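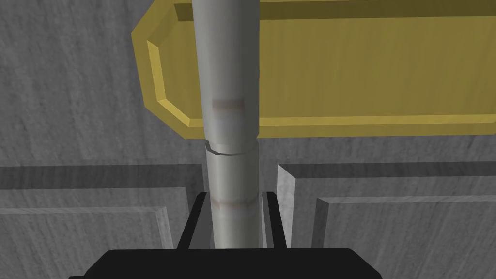 Aula 4: Torcidas, deslocamentos e policiamento em dias de jogo

Sociologia do Esporte, turma da noite
Notas de apoio preparadas por Līga Kalniņš

Gente, esta é a aula que eu mais gosto de dar no semestre inteiro! Até agora falamos do estádio como espaço fechado, com arquibancada, setor visitante, catraca. Hoje a gente sai pelo portão e vai atrás das pessoas: como elas chegam, com quem viajam, por onde passam e quem decide se podem ou não entrar.

1. O que entendemos por "deslocamento"

Deslocamento é tudo o que acontece entre a porta de casa e o apito inicial (e depois a volta, que muita pesquisa esquece). Inclui o ônibus fretado, o trem, a parada para comer, a fila da revista. Para a torcida organizada, a viagem faz parte do jogo: é nela que se aprendem os cantos, que os mais novos são apresentados aos mais velhos, que se resolve quem carrega a faixa.

Guardem três termos que vão voltar na prova:

Caravana: viagem coletiva com liderança reconhecida e lista de passageiros.
Escolta: acompanhamento policial do grupo em parte ou em todo o percurso.
Setor visitante: área reservada à torcida de fora, com entrada própria.

2. O caso Norkatier x Sketham

Trabalharemos o semestre todo com este confronto, e ele é riquíssimo! O Norkatier recebeu o Sketham num domingo de fevereiro, pela fase eliminatória. Foram postos à venda 3000 ingressos para visitantes, e o Sketham saiu de sua cidade com 20 ônibus. A escolta deveria esperar a caravana no pedágio, mas o ponto de encontro foi mudado na véspera e só parte dos motoristas recebeu o aviso.

O resultado vocês leram no relatório: quatro ônibus seguiram pelo caminho antigo e pararam na avenida do mercado, bem no trajeto da torcida da casa. Houve correria, pedras, vidros quebrados e 14 detidos. Quase 3000 pessoas já estavam dentro do estádio e só souberam do ocorrido no intervalo, por mensagem de celular.

Reparem numa coisa linda do ponto de vista da pesquisa (e péssima para quem estava lá): os dois clubes contam histórias diferentes sobre a mesma tarde. A diretoria do Norkatier fala em "invasão". Os torcedores do Sketham falam em "emboscada". A polícia escreve "falha de comunicação". Cada palavra distribui a culpa de um jeito, e é com isso que a gente trabalha.
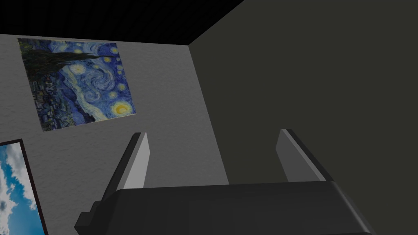
Voltando às palavras, então: quando forem ler as notícias da pasta, sublinhem os verbos. Quem "ataca", quem "reage", quem "é contido"? Nas matérias do jornal Laris, o torcedor visitante quase sempre aparece como sujeito da ação violenta. No boletim Tedesco, feito por gente da própria arquibancada, o sujeito some e fica tudo na voz passiva. Vale demais comparar os dois lado a lado!

3. Proibir, acompanhar ou negociar

Há modelos bem distintos de resposta do poder público.

Proibição: impede-se a viagem de determinadas pessoas ou da torcida inteira. É rápida de anunciar e difícil de fiscalizar. Pensem também no torcedor comum, que paga pela conduta de um grupo pequeno.

Acompanhamento: a polícia segue a caravana de perto. Depende de informação correta e de combinação entre cidades, e foi aí que o nosso caso desandou.

Mediação: agentes conhecidos das torcidas conversam antes, durante e depois do jogo. Leva tempo para dar frutos e sofre muito com a troca de comando.

Na prática os três se misturam. Uma pergunta boa para o debate: uma medida individual, aplicada sem condenação, é prevenção ou castigo? Tragam argumentos dos dois lados, quero ver a sala pegando fogo (no bom sentido)!

4. Para a próxima aula

Ler o relatório do jogo até o fim, com os anexos.
Escolher uma matéria do Laris e uma edição do Tedesco e anotar como cada uma nomeia os envolvidos.
Escrever uma página sobre a mudança do ponto de encontro: quem sabia, quem deveria saber, por qual canal.

Quem costuma viajar para ver seu time pode trazer um relato próprio, sem nomes de terceiros. Os da turma passada foram maravilhosos e renderam discussão até depois do horário. Entrega em papel, no começo da aula.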